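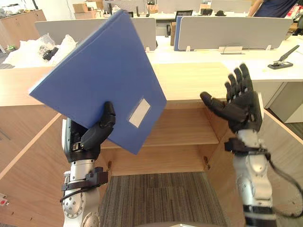 Start | Testberichte | Werkstatt | Software | Archiv | Über uns

Brullik Aufnahmepaket im Test: Viel Hand, wenig Handbuch

Seit July-Update 2 wirbt Brullik damit, dass man mit dem Aufnahmepaket »an einem Nachmittag« genug Beispiele sammelt, um einem zweiarmigen Roboter eine neue Aufgabe beizubringen. Solche Sätze lese ich inzwischen wie Mietanzeigen. Ich habe das Paket trotzdem genommen, auf unseren vorhandenen Aufbau gesetzt und ihm eine Büroaufgabe gegeben: Mappe greifen, anheben, von einer Hand in die andere übergeben, ablegen. Wer das für banal hält, soll es einmal fernsteuern.

Im Karton liegen die Kameras für Kopf und Handgelenke, die Halterungen, ein Synchronisationskästchen und ein Lizenzschlüssel für die Aufnahmesoftware. Was nicht drin liegt, ist eine gedruckte Anleitung. Die gibt es als PDF, auf Deutsch in einer Übersetzung, in der »episode« mal Folge, mal Vorfall und einmal Sendung heißt.

Aufbau und Kalibrierung

Die Montage ging schneller als befürchtet. Die Kalibrierung nicht. Der Assistent verlangt, dass man beide Hände nacheinander in elf Posen fährt, und bricht ohne Fehlermeldung ab, wenn eine davon nicht erkannt wird. Welche, muss man raten. Beim vierten Durchlauf hat es geklappt, und ich könnte bis heute nicht sagen, was ich anders gemacht habe. Danach habe ich nichts mehr angefasst, auch die linke Kamera nicht, die ich gern ein Stück weiter nach außen gedreht hätte.

Das bringt mich zum Blickwinkel der Handgelenkkameras. Im Prospekt sieht man immer Finger und Objekt, schön mittig. In der Praxis nimmt das Gehäuse der Hand einen ordentlichen Teil des Bildes ein, und was übrig bleibt, muss dem Modell reichen. Bei einer großen, einfarbigen Fläche ist das heikel: Solange keine Kante oder kein Etikett zu sehen ist, weiß das System schlicht nicht, wo an der Mappe es sich befindet.
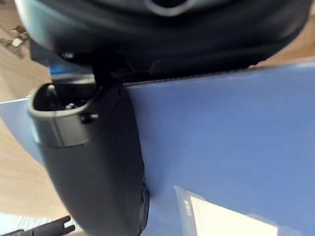 Sicht einer Handkamera: oben das Gehäuse, davor ein Finger, dahinter die blaue Fläche mit dem weißen Etikett.

Auch die Belichtung ist ein Thema. Die Automatik richtet sich offenbar nach dem schwarzen Kunststoff und reißt dafür alles Weiße auf. Text auf einem Etikett kann man vergessen. Für unsere Aufgabe egal, für jede Aufgabe mit Beschriftung ein Ausschlussgrund. Manuell einstellen lässt sich die Belichtung, aber nur für alle Kameras gemeinsam, was ich für einen Konstruktionsfehler halte und der Support für eine »bewusste Vereinfachung«.

Aufnehmen

Insgesamt habe ich 507 Durchgänge aufgezeichnet. Davon waren nach Durchsicht 417 brauchbar. Der Rest verteilt sich auf verrutschte Griffe, meine eigenen Bedienfehler und eine Sorte, die mich wirklich ärgert: Aufnahmen, bei denen ein Videostrom gegenüber den Gelenkdaten hinterherhinkt. Die Software markiert solche Durchgänge grün. Man merkt es erst beim Abspielen, wenn der Arm laut Kurve schon steht und sich im Bild noch bewegt. Wer blind exportiert, trainiert auf Unsinn.

Gut gelöst ist das Verschlagworten. Man kann während der Aufnahme per Fußtaster Abschnitte setzen, also Greifen, Heben, Übergabe, Ablegen, und sie später verschieben. Das hat mir mehr Zeit gespart als alles andere im Paket. Der Fußtaster selbst fühlt sich allerdings an wie aus einem Nähmaschinenset.
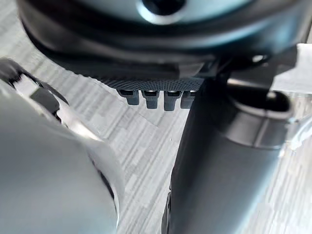
Nach zwei Stunden Fernsteuern werde ich schlampig, und das landet eins zu eins im Datensatz. Die späten Durchgänge sind schneller, die Übergabe kommt ruppiger, die Mappe steht schräger. Brullik empfiehlt in der PDF, »auf gleichmäßige Qualität zu achten«. Danke. Hilfreicher wäre eine Anzeige, die einem sagt, dass die letzten zwanzig Durchgänge deutlich vom Anfang abweichen. Die Daten dafür liegen ja alle vor. Bei Entili gibt es so eine Anzeige, sie ist hässlich und funktioniert.

Was das Modell damit anfing

Das mitgelieferte Training lief über Nacht auf unserem Rechner. Ich habe zuerst mit 185 Durchgängen trainiert, weil Brullik diese Größenordnung für »einfache Handhabung« nennt, und dann mit allen brauchbaren. Der kleine Satz griff die Mappe meistens, wenn sie ungefähr dort lag, wo sie beim Aufnehmen gelegen hatte. Zur Übergabe kam es selten. Die freie Hand öffnete sich brav und wartete, während die andere mit der Mappe an ihr vorbeizog.

Mit dem vollen Satz wurde es besser, aber keine Offenbarung. Die Übergabe gelang nun öfter als nicht. Sobald ich die Mappe um eine Handbreit verschob und drehte, war es wieder Glückssache. Das ist kein spezielles Brullik-Problem - meine Aufnahmen waren zu einförmig, ich hätte die Ausgangslage viel stärker variieren müssen. Nur steht davon im Schnellstart kein Wort, und wer sich auf den Nachmittag verlässt, nimmt eben einen Nachmittag lang dasselbe auf.

Preis und Kleingedrucktes

Das Paket kostet 440 Euro im Jahr an Lizenz, die Hardware kommt dazu. Der Export in offene Formate ist enthalten, das war bei der Vorversion anders. Nicht enthalten ist die Mehrplatzfunktion. Wer zu zweit aufnehmen will, zahlt doppelt oder kopiert Ordner hin und her wie wir. Beltosano verlangt mehr, rechnet aber pro Gerät ab und nicht pro Anmeldung.

Fazit

Als Aufnahmewerkzeug ordentlich, als Versprechen überzogen. Die Abschnittsmarkierung würde ich vermissen, die Kalibrierung auf keinen Fall. Wer schon weiß, wie ein vernünftiger Datensatz aussieht, kommt mit dem Paket zurecht und prüft die Zeitstempel selbst. Einsteigern rate ich ab, solange fehlerhafte Durchgänge grün markiert werden. Ich verlängere die Lizenz vorerst nicht und schaue mir die nächste Version an, falls der Versatz behoben ist. Auf meine Meldung dazu kam bisher eine Eingangsbestätigung.

Wertung: 5,5 von 10

Zuletzt getestet
Entili Datenbrowser: hässlich, aber schnell
Beltosano Handschuhsteuerung im Dauerbetrieb
Kosville Rolltisch für Versuchsaufbauten
Fünf Kabelführungen für bewegte Arme
Fußtaster im Vergleich

Kontakt | Impressum | Datenschutz | Alle Texte urheberrechtlich geschützt | Nach oben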